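Widad Smadi
Thread on moving a small town library's local history collection, now that the last crate is on its shelf. Several people asked how we did it on our budget, so I'm putting it in one place.

The collection belongs to the Sarcombe library. It is 3,000 items, mostly letters, parish newsletters, shop ledgers and maps. Until this year it sat in a basement that had flooded twice.

The new room is on the second floor of the old Bakker building. It has one north window and a door that locks. The floor was checked for load before we signed anything. Paper is heavy, and a full range of ledgers weighs more than most people guess.

First job was the list. The old card index stopped in the 1980s, and after that people wrote donations in a notebook, or didn't. I spent six weeks matching shelf to card to notebook. There were 136 items with no record of any kind.

We gave those a temporary number starting with X and moved on. Do not try to solve mysteries during a move. I lost two full days to one unsigned diary before I made that rule.

Boxes: we ordered 110 archival document boxes and ran out. Maps went flat between sheets of board, tied with cotton tape. No rubber bands, no paper clips. I took out enough rusty clips to fill a coffee can.

Every box got its number on two sides and a line on a paper sheet kept in a different vehicle. The numbers on the boxes matched the shelf numbers in the new room, so whoever was carrying did not have to ask me where anything went. 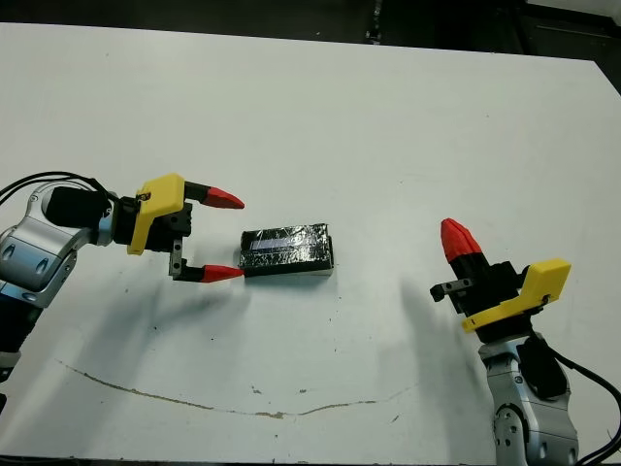
A small black box between two robotic arms on a white table.

The ledgers from Onach, the dry goods store on Mill Street, were the worst. The leather had gone to red powder and it got on everything. We wrapped each one in plain paper and washed our hands between volumes. Wear an apron. I ruined two shirts.

Costs, since that's the main question. Boxes and folders were the biggest line by far. Van rental was next. The shelving was secondhand from a closed school and cost us the hauling. Budget for tape and pencils too — we went through a lot of both.

The room is kept at 60 degrees in December and a little warmer in summer. The humidity matters more than the temperature, and what matters most is that neither one jumps around. I check the meter at 9 a.m. and write it down.

Things I would do differently: measure the elevator before ordering the map cabinet. It came up the stairs in pieces. Also, label the keys.

Also I would photograph each shelf in the basement before touching it. The old order told us who gave what, and in a few places we only have my notes to go by.

The finding aid is being typed up now. I'm using Stostura for the catalog. It's slow with long titles but it exports to a plain spreadsheet, and that was the thing I needed.

Visits are by appointment, up to four people at a time. Pencils only at the tables, bags by the door. If your family ran a shop on Mill Street before the fire, please write to me — I have ledgers with your name in them.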